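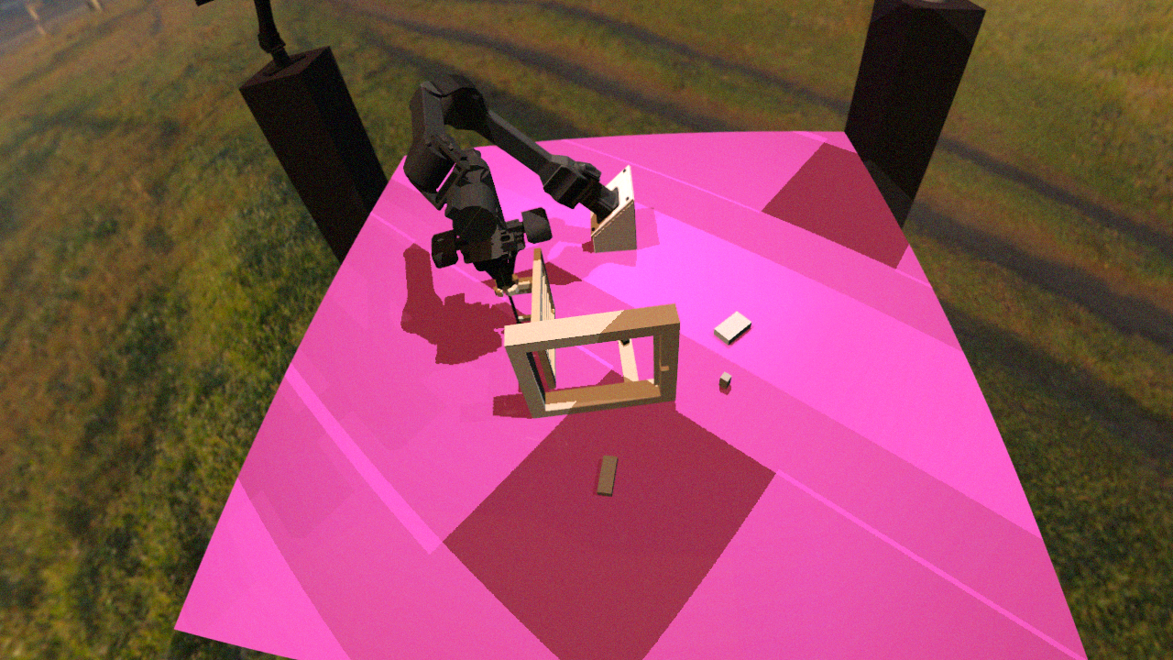
**Week 5 – writing a blurb that sells the book**

Hi all, quick notes before the workshop. I've put two back-cover blurbs in the reader, one for Iason Kokkinos's ghost story *Rosley* and one for Ilaria Mancuso's *The Mavromatis Letters*. Read Iason's first (page 28). I love how it stops right when the lodger hears her own name – no plot after that!

Ilaria's novel runs to 423 pages and her blurb hardly touches the second half. Have a think about what she left out.

For December, bring your own draft, 120 words tops. Skip the rhetorical questions, please – I've read enough of them to last me.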